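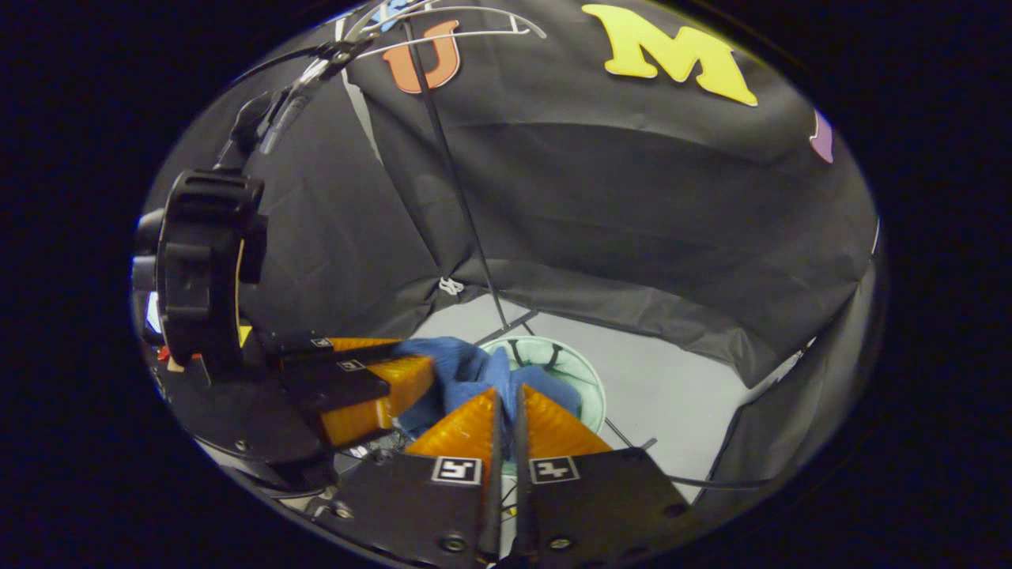
A reader of the October issue asked whether the tank may be left full between sessions, and pointed out that the quick-start card and section 3 gave different answers. Section 3 was correct: the tank must be emptied. The card has been withdrawn and the steps below replace both.

## 4. Filling, heating and first use

Applies to the Brenlow upright garment steamer with the Skestby base unit. Revised April 5, 2018.

### 4.1 Water

Use tap water if the local supply is soft. In hard-water areas, use equal parts tap water and demineralised water. Do not use:

- water from a tumble dryer condenser
- water from a household softener that uses salt
- scented ironing water, starch or vinegar

**Note:** Demineralised water used alone can cause the outlet to spit. The level sensor also reads it less reliably.

### 4.2 Filling the tank

1. Switch off at the wall and remove the plug.
2. Lift the tank straight up by the handle. Do not tilt it while the valve is still seated.
3. Turn the tank over and unscrew the cap anticlockwise.
4. Fill to the MAX line. Leave the space above the line empty.
5. Refit the cap. Check that the grey seal lies flat in its groove.
6. Hold the tank upright over a sink for a few seconds. If it drips, refit the seal and try again.
7. Lower the tank on to the base until it clicks.

The pump stops when 200 ml remains and the water lamp turns red. Steam may continue briefly after the lamp changes.

### 4.3 Heating up

1. Unwind the hose fully and hang the head on its hook.
2. Plug in. Do not use an extension lead.
3. Press the power button once. The lamp flashes during heating and is steady when the unit is ready.
4. Point the head away from people and hold the trigger for 60 seconds. Discard the first water.

**Caution:** Keep the hose above the level of the base, with no loops. Water that collects in a low section is pushed out of the head as hot droplets. If the hose gurgles, raise the head to the full length of the hose and wait for the water to run back.

### 4.4 Test area

Test each new fabric on an inside seam before treating the rest. Let the area dry fully before judging the result. Waxed, waterproofed and glued materials are not suitable for steaming. Velvet may be treated from the reverse side only.

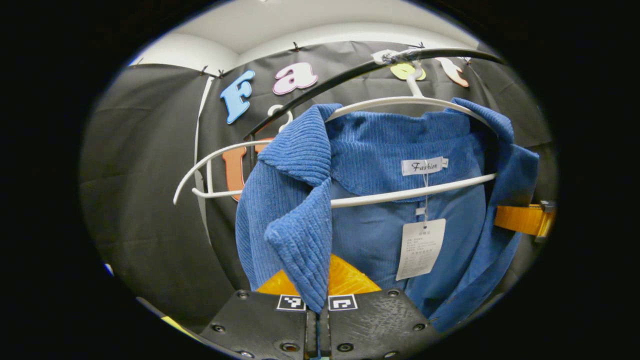
**4.5 JACKETS AND COATS**

1. Use a broad-shouldered hanger. A narrow one will leave a mark once the cloth is warm and damp.
2. Empty the pockets. Take off paper tags and any string before switching on.
3. Fasten the top button only.
4. Start at the shoulders and work down. Keep the head clear of the surface on any cloth with a pile.
5. Treat corduroy from the inside where the lining allows, then brush along the ribs with a soft brush.
6. Open the collar, treat the underside first, then fold it back along its original line.
7. Steam linings on setting 1.
8. Leave the garment hanging until dry. Do not return it to a closed wardrobe while damp.

**Warning:** Never steam a garment while it is being worn.

### 4.6 After use

1. Switch off, unplug and leave to cool completely.
2. Remove the tank, empty it and leave the cap off to air.
3. Drain the base through the rear plug. Up to 200 ml may be released.
4. Wipe the head with a dry cloth. Do not rinse it under a tap.
5. Coil the hose loosely round the pole.

### 4.7 Scale

The scale lamp comes on after 3,000 minutes of steaming. Use Alstead descaler in the quantity given on the sachet, and follow section 6. To clear the lamp, hold the power button until it goes out. The lamp does not measure scale directly, so descale earlier if the steam weakens or white flakes appear at the outlet.

For fault codes, see section 7.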